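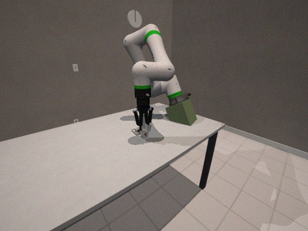
Durdale Community Choir | Singers & Sections

Home About Us Rehearsals Concerts Join Contact

Filed under: Get Involved

Come sing with us this fall: altos, tenors and basses wanted

We have openings! Durdale Community Choir is looking for 14 new singers, and if you have been humming along in the car for years and wondering whether you could do this with other people, please read on.

We are a mixed choir of 110 voices, with ages running from high school juniors to a bass who joined in his eighties. We rehearse once a week from 7 to 9 p.m. in the upper hall at Plollard School (use the door by the bike racks, the front one is locked after 6). There's a break in the middle with tea and whatever anyone has baked.

What we're singing

The big piece this season is the Fauré Requiem, and it is a joy to learn. If you've never sung in Latin, don't worry, we go through the words slowly and out loud before we put any notes to them. Alongside it we have a set of American folk songs, a couple of spirituals, and a new short work by our accompanist, Ataberk Kaplan, called "Ersoy Songs." It has a tenor line that goes places tenor lines don't usually go, so tenors, we really do need you.

Who can join

Anyone 16 or older. You don't have to read music, though it helps, and we post practice tracks for every part so you can learn by ear at home. We do ask that you can hold a tune when someone next to you is singing a different one. That part gets easier with practice, I promise!

Sopranos: the section is full right now. Write to us anyway and we'll put you on the waiting list, which tends to move in June when people leave for the summer.

The voice check

Every new singer meets our director, Jhosep Benavides, for a short voice check. Plan on almost 5 minutes at the piano. You'll sing a few scales, echo some short phrases, and sing a verse of any song you like. "Happy Birthday" is completely fine and has been chosen many times. Jhosep is listening for your range so he can seat you in the right section. You are welcome to sit in on a rehearsal first and see if you like us.

What we ask of you

- Come to rehearsals as often as you can, and to all of the last three before a concert
- Bring a pencil and a black folder
- Go over your part at home between rehearsals, even if it's only while doing the dishes
- Black clothes for concerts, nothing fancy

Dues cover sheet music and the hall. We have a fund for anyone who finds the dues hard to manage, so just ask when you sign up and it stays between you and the membership desk.

The season ends with a concert at Falberg Church, where the echo makes everybody sound better than they are.

How to sign up

Fill in the card at the hall, or use the Contact page and put "New singer" in the subject line. Tell us your name, which part you think you sing (guesses are okay), and whether you'd like to sit in before your voice check. We'll write back with a time.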